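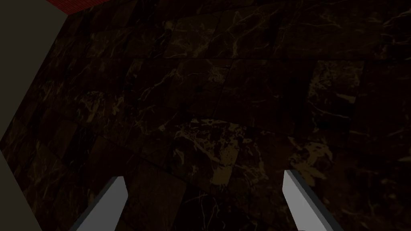

Sealed marble dries more slowly than the draft allows for, one reply to the Irnum building office objected, and a single waiting period for all stone floors would give false moisture readings. The objection is among 23 received on the town's proposed rules for interior surfaces, published in revised form on Thu 11 June.

The rules cover stone floor tile, wall cladding and fixed interior glass in buildings open to the public. Private homes are exempt unless part of the ground floor is rented out as a shop or office. Work permitted before the rules take effect in November will be inspected under the old code.

Under the first draft, installers had to wait 12 hours between sealing a floor and testing it for slip resistance. The revised text keeps that period for unpolished stone and extends it to 60 hours for polished marble. Tests must be made on the finished floor. Readings from a loose sample tile will no longer be accepted, even if the sample comes from the same batch.

Glass partitions are handled in a separate section. Each fixed panel will need a permanent mark showing its thickness and treatment, readable after the trim is in place. Tinted panels have to be marked before installation.

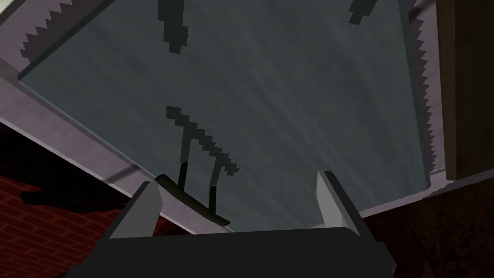
Suppliers ask for more time

Zalerex, a distributor of tile and sheet glass, told the office that its present stock carries paper labels only. It asked for permission to sell the remaining panels with a printed certificate. The office agreed for orders of up to 100 panels, provided the certificate lists the location of every panel in the building.

Dağdelen, which cuts and polishes stone for floors and walls, raised a different point. Its dark marble is supplied with a factory sealer already applied, and the company wants the waiting period counted from the day of polishing.
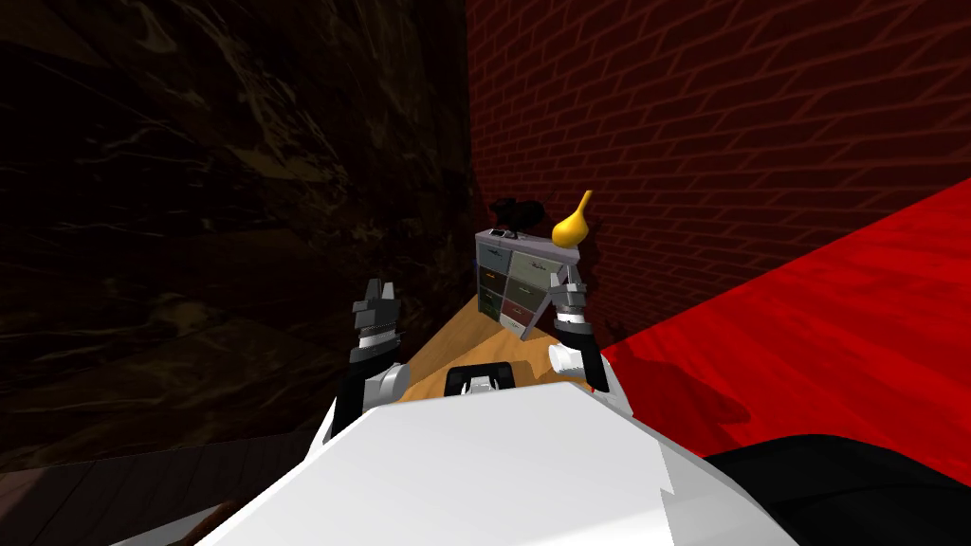

The office turned that request down. Grouting and site cleaning can both change the surface, it said in its written response, so the period starts when the last coat or cleaner has been applied on site. A floor cleaned only with water does not restart the count.

Wood surfaces remain outside the rules. Several replies had asked for them to be included where they meet stone, mainly at thresholds, but the office said the existing code on level changes was enough.
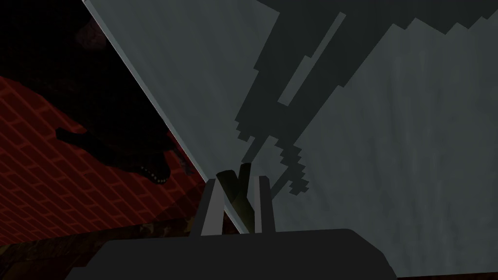 Test results will be filed through Valix, the permit system the town already uses for electrical work. Each entry must give the room, the surface type, the sealer and the time of the reading. Failed readings stay on record after a floor has been retested.

The inspection fee is unchanged. A second visit following a failed test will be billed at the same rate as the first.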